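6. If an arm stops with fault 31

I get this one on the Galbraith pair more than any other. It means a gripper met something it didn't expect, usually the wall of a tray or the rail of a rack, and the arm has locked itself.

1. Hit stop on both arms, even if only one has faulted!
2. Keep your fingers out of the jaws. A locked arm can still twitch when the fault clears (mine nipped me in May).
3. Look at where the tape rolls are and jot it down.

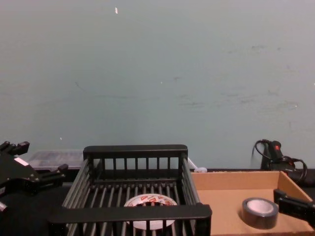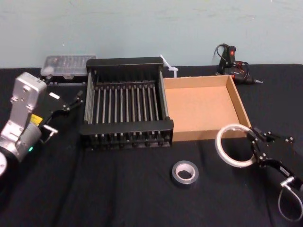 Rack, cardboard tray and tape rolls between the two grippers.

4. Back the faulted arm off by hand, straight up, until it's clear of the tray walls.
5. Clear the fault, wait 12 seconds, then home the left arm before the right.

Caution: don't just press resume. I did, and bent a finger plate.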